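Ticket 1412 – Gripper stops short of target in kitchen task
Project: Dindcombe student robotics, simulation group
Opened by: Athina Panagiotou
Assigned to: Gunvor Solberg
Priority: normal
Status: resolved, pending merge

Wed 27 February, 10:16
Athina Panagiotou wrote:
Since the update to the Hostlow scene package the pick task on the cooktop fails on most seeds. The arm moves over the hob, stops above it and holds until the step limit (400) is reached. No error is raised. The log only gives "target pose not reached" at the last step. The same policy passed last week on the old package. Config and seed list attached.

10:41
Gunvor Solberg wrote:
Reproduced with your config. Two questions:
Which commit of the controller are you on?
Is the target pose read from the scene file or from the object itself?

11:05
Athina Panagiotou wrote:
Controller is the tagged release, no local changes. Target pose comes from the scene file. Render from seed 94 below, saved at the step limit.
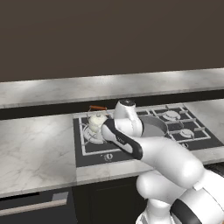
Seed 94, step 400. Gripper above the hob, off-white object on the left burner.

11:30
Gunvor Solberg wrote:
Thanks. Printed both poses for that seed. The object pose and the scene file pose do not agree – the offset is along the length of the counter and is the same on every failing seed. The controller stops because the distance to the object never drops below the threshold. Inverse kinematics is fine, joint limits are not hit.

11:52
Veronika Nägeli wrote:
That would be my change. The new package moves the cooktop origin from its corner to its centre. Objects are now spawned relative to the centre, but the target block in the scene file still uses the corner. Seeds that pass are the ones where the object is spawned on the worktop.

13:20
Gunvor Solberg wrote:
Confirmed. Workaround until the package is fixed:
1. In the task config set target_source to object.
2. Delete the cached scene folder.
3. Restart the simulator. Reloading the scene is not enough, the old pose stays in memory.

14:08
Athina Panagiotou wrote:
Workaround applied, seed list rerun. All seeds now reach the target pose. Seed 94 closes the fingers slightly late but passes. I will open a separate ticket for the timing.

14:15
Kathleen Moynihan wrote:
Please do not change the threshold to get round the timing issue. Coursework runs are marked with the default value.

15:37
Veronika Nägeli wrote:
Fix pushed to the branch cooktop-origin. Target block now uses the centre. I also added a check at load time that compares the two poses and stops with an error if they differ. Needs a review from Gunvor before merging. Groups on the old package need do nothing.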